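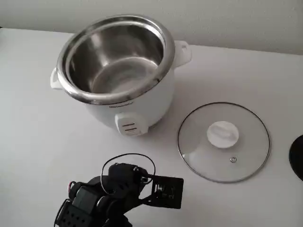
My arm build lives on a bench at the shared workshop in Clonby, and these are the questions I get most often, usually from whoever is waiting for the drill press. It's a small servo arm (I call it Plodard, because it plods) and its whole job in life is putting the lid on a rice cooker and taking it off again. The lid is glass with a steel rim and a white plastic knob in the middle, and that knob has eaten up most of my February.

Why a rice cooker?
It was cheap, it's light, and I know what it's supposed to do! Hervé Courtois told me to start with wooden blocks. I got bored of blocks in one evening.

Do you cook with it?
Not on the bench. I run everything unplugged at the wall with the pot empty, and I'd ask you to do the same if you try this at home. Hot steam and hobby servos are a bad mix.

Isn't clear glass hard for a camera?
Oh, very. Mine mostly looks for the metal rim and guesses the rest. Qistina Hutapea suggested a ring of coloured tape around the edge, and I may yet cave in.

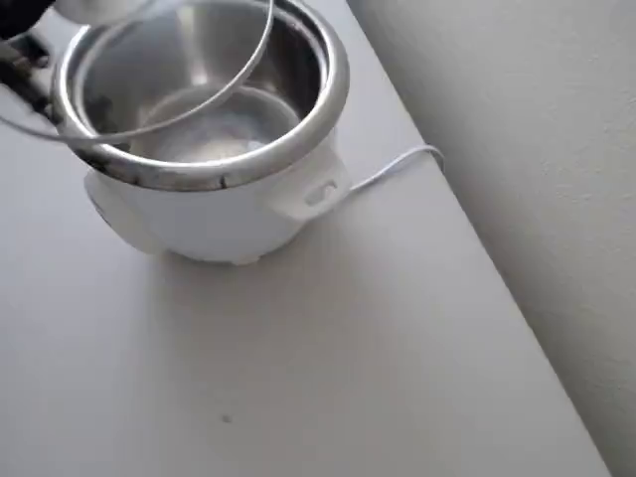 Lid up and tilted over the pot, held in the gripper.

How many tries does it take?
I've logged 1,329 lifts so far (yes, in a spreadsheet, I'm that person). On a good night I get 20 in a row before something slips. On a bad one I go home after 10.

What did you change on the gripper?
The flat plates came first and they skated all over the glass. I glued on thin rubber from an old bike tube, which helped heaps. Ásdís Eskildsen reckons silicone would be better and she's probably right, I just had the tube.

My servos buzz and get warm. Is that normal?
A bit of buzz, sure. If they're too hot to touch, your arm is holding too much weight too far out. Bring the cooker closer. I moved mine in by 30 millimetres and the elbow joint quit complaining.

Can I come and have a go?
Please do! I'm usually in after 7 pm. Bring your own safety glasses.

Filed under: Bench Projects, Arms & Grippers

Related
Rewiring the Huet controller board
Cable loops that don't snag
Lullitthorpe maker swap: what I brought home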